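# Hastow two-arm bench enclosure, with Hepburn and Bonosby grippers

The Hastow enclosure is a boxed bench cell for trying out grippers on small household goods. It ships with two arms on a shared front rail, lined walls, one overhead camera bracket and a controller. You can order it with either of the two grippers we stock or with both, and most buyers who are still choosing should order both. Swapping a gripper takes one hex key and a cable change at the wrist.

Page last updated 15 Jan 2025.

## What you get

- Aluminum frame with three wall panels and an open front
- Front rail with two arm base plates, bolted
- Two six-joint arms with white links and black joint housings
- One Trurnbridge controller, which runs both arms
- Vented front panel
- Wall lining, one roll (see below)

The monitor, PC and test items are not included. The slatted rack in our demo cell isn't included either, but any small rack that fits against the back wall will do.

## Choosing a gripper

**Hepburn H2.** Two-finger parallel gripper with flat rubber pads. It opens to 100 mm, so it will go around a small canister or a drinks bottle. Grip force is set in the controller and stays the same until you change it. It handles boxes, jars and soap bottles well. On cloth it needs a fold or a raised edge to start from. If the fabric is pressed flat, the pads slide over it.

**Bonosby Soft 3.** Same mounting pattern, but the fingers bend a little around what they hold. It opens to 145 mm. This is the one to use for snack bags, zip bags and anything else that changes shape when squeezed. It is slower to close and it is poor at picking up thin flat things from a hard floor. The finger covers wear and have to be replaced. They come in packs of 12.

We ran both on the same items in our own shop, 153 picks each, before we agreed to stock them. The Hepburn had fewer drops on hard containers. The Bonosby had fewer drops on bags and bunched cloth. Neither did well with clear plastic, and most of those misses came from the camera side, where the edge of the bag was not found. Turning down the overhead light helped more than changing the gripper did.

## Cameras

A wrist camera mounts on top of either gripper. It gives a close view of the fingers and the item between them, but it loses the rest of the floor when the arm is low. The overhead bracket takes a second camera and covers the whole floor and the rack. We suggest running both. If you only have budget for one, start with the overhead camera.

Leave slack in the wrist cable. It has to loop far enough for the last joint to turn both ways, and a cable that is too tight will pull out of its connector before anything else fails. Too much slack will catch on the other arm.

## Controller

The Trurnbridge controller runs both arms from one box and stops both if either one hits its force limit. Some customers have asked for separate stops. That is not available on this model.

Settings are saved per gripper. After a swap, load the right profile before you move the arm, or the fingers will close to the wrong width.

## Wall lining and floor

Three patterns are in stock: plain gray, plain white and pink damask. A busy wall is a harder test for the camera, and a plain one is easier while you are setting up. The lining is held with removable tape. Floor sheets come in gray marble pattern or matte black. A clear plastic sheet can go over either one to keep spills off, though it wrinkles and it will pick up reflections.

## Setup notes

1. Put the frame on a level bench and bolt the rail before fitting the arms.
2. Fit the arms and route the cables with the power off.
3. Run the reach check with the floor clear.
4. Add the rack and run the reach check again. The top tier is the one people forget.
5. Mark any containers that look alike. A number in marker on the lid is enough.

Allow nearly a full morning for the first setup. Replacement wall linings and finger covers ship separately from the frame.

## Returns

Grippers can be returned unused in their original box. Finger covers can't be returned once the pack is open. For a damaged arm or rail, keep the packing and write to us before you take anything apart.

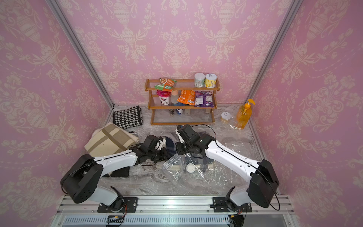

*Both arms working over cloth and a clear zip bag, pink damask lining, marble-pattern floor with plastic sheet.*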